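Newsletter > June > Around the Workshop

The pegboard is up, and I'm a little in love with it

14 shares | 3 comments

Okay, so I promised in the last newsletter that I would quit complaining about the tool drawer and do something about it. You all remember the drawer. It stuck, it rattled, and if you wanted a screwdriver you had to take out half of what we own first. Well, it's gone! On Friday Ronaldo Prado and I cleared the long table at Paiva and set up a pegboard stand, and I have been finding excuses to walk past it ever since.

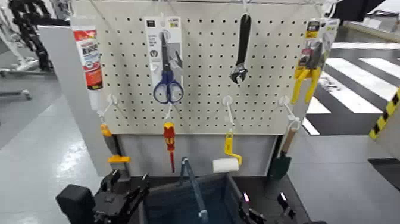

My one rule going in was that the things people grab all the time had to be down low, where you don't need to stretch (I'm five foot one, I have opinions on this). So the bottom row got the big white hooks, and the screwdriver and the little paint roller went right in the middle of it, with the garden trowel out on the right for the planter crowd. The stuff we reach for less went up top. Ronaldo wanted it all in order of size and we went back and forth over that for a good long while, and then we had lunch, and then we did it my way.

The stand came secondhand from Okach, who were redoing their front counter and let us have it for $61, hooks included. I'd priced a new one at $118, so I was pretty pleased with myself. It needed a wipe down and one bolt tightened and that was that.

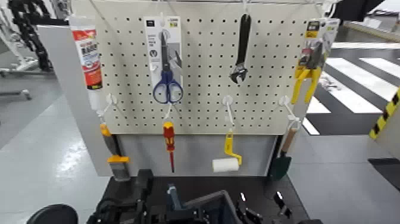 A few things still have their store packaging on, and I'm leaving it that way until somebody needs them. Please, when you do open something, put the card in the recycling and hang the tool back up by its handle! If it won't stay on a hook, come find me and I'll drill a hole or tie on a loop of string. I have a whole ball of string. Also, glue goes back cap down. I don't want to chip another dried-up tube out of its own nozzle this summer.

I told the Gruvetti bunch across town about it, who have been threatening to redo their own wall since forever. 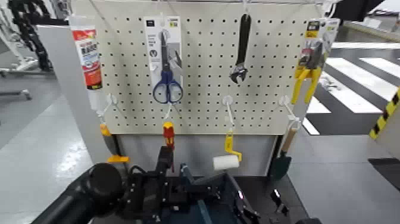 Dušan Čierny wrote back that they tried a board once and it was chaos inside of a month, all the hooks migrating to one side, and that what saved them was drawing the outline of every tool in marker. He's probably right. I'm going to hold off on the marker, though, as I already know I'll want to swap things around, and I'd like the board to stay white for at least one season.

What I'd love is a second one for the sewing corner, for shears and rulers and the tape measures that keep wandering off. Osvaldo Conceição has offered to build the base if we can come up with the board itself, so if you've got a spare panel in the garage, let me know.
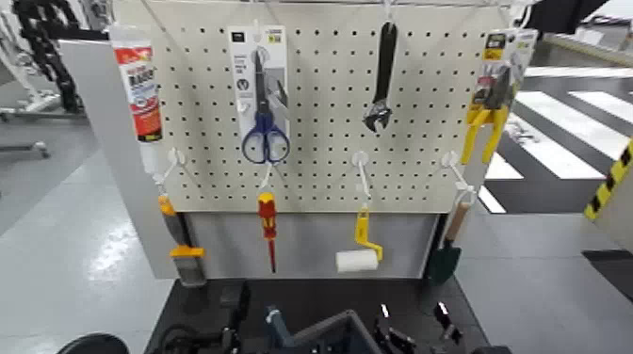
Brushes, by the way, get washed before they get hung. All the way washed, up by the metal too, and hung with the bristles down so the water doesn't run into the handle. The sink is four steps away, I paced it off.

Come by and have a look any evening after six. Bring back the tape measure if you're the one who has it.

3 comments

Recent items
Plant swap: what went home with whom
Kodano fan repair night, part two
The drawer: a farewell
Who has the key to the side gate?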